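Setting Up Your Jandstead Transit Account

Last updated: Thursday, January 8, 2026
3 min read

4. Link a fare card to your account

You need a Jandstead fare card and the email address you used when you signed up. Cards bought on board a bus can be linked the same way as cards bought at a station.

1. Sign in and open Cards.
2. Select Add a card.
3. Enter the number printed on the back of the card. Leave out the spaces.
4. Enter a name for the card, such as Work or Weekend.
5. Select Save. The card shows as Pending until you next tap it at a reader.

Note: One account can hold up to nine cards. To add more, remove a card you no longer use.

Caution: Removing a card does not refund its balance. Move the balance to another card first - see Section 6.

5. Turn on automatic reload

1. Open the card and select Reload.
2. Choose the amount to add. The lowest amount is $10.
3. Choose the balance that starts a reload.
4. Add a bank card and select Confirm.

If a payment fails, the card keeps working until its balance runs out. You will get an email with a link to try again. 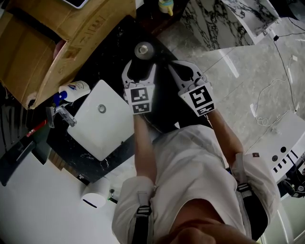

Transfers between the Serisska ferry and Route 34 are free for riders with a linked card. Tap the same card on both. If you tap a phone on the ferry and a card on the bus, you will be charged two fares.

Note: Reduced fare cards cannot be reloaded automatically until the February update. Reload them by hand under Cards, or at any station machine.

If a card stays Pending after you have tapped it twice, remove it and link it again. If it still shows Pending, write to the card office and include error code 1371 if you saw it on the screen.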